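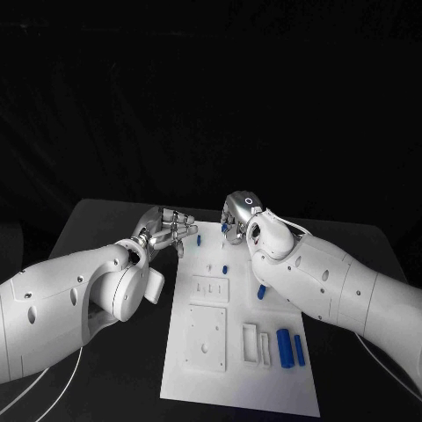

Kollach puts its peg board on show

Sep 28, 2025

If you have ever lost an evening to a puzzle and not minded one bit, the folks at Kollach would like a word with you. Their white assembly board, with its blue pegs and its white fixtures, has gone on show at the Negash hall (do go in by the side door, the front one sticks), and it stays until December.

Shewit Nigatu, who drew up the layout, spent 64 evenings on it and still talks about it as fondly as anybody talks about a garden. "I kept moving the little pieces over and then moving them right back again," she told us, laughing.
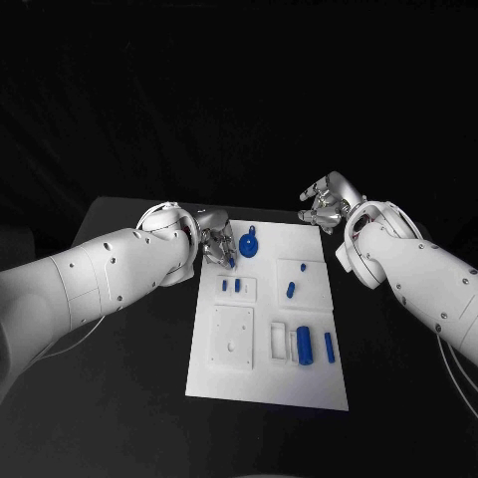
Local News

Blue and white were her choice from the start, so that the parts would be easy on the eyes. Entry costs $2, and children get in free with a grown-up. Jimine is serving coffee and buns next door.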